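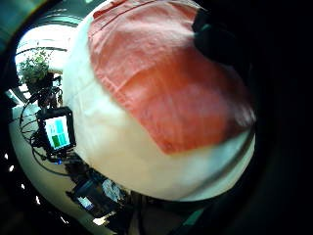

On 2022-07-24 a list member wrote:

> Opened the second box of Plutau robustos. Wrapper seams lift near the foot on most of them. Is this the leaf or my humidor? It reads 2901 on the box code, if that helps.

The code helps. Box 2901 is from the Fallatport rolling room, and I have 2 boxes with the same code. Mine came with thin, dry wrapper leaf and a seam laid on a steep diagonal, running diagonally, like the thin dark red stitching across the coral fabric at the top of this message. A steep seam leaves a narrow overlap at the foot, and a narrow overlap lifts first.

I rested one box for 40 days in the Jemal cabinet and left the other in its cellophane. The rested sticks stayed closed to the last third. The others split on lighting, 3 of them badly.

Draw was fine in both. Flavor is cedar and black pepper, with some bitterness late.

Check your hygrometer with a salt test before you blame the leaf. The Irnix dial models read high.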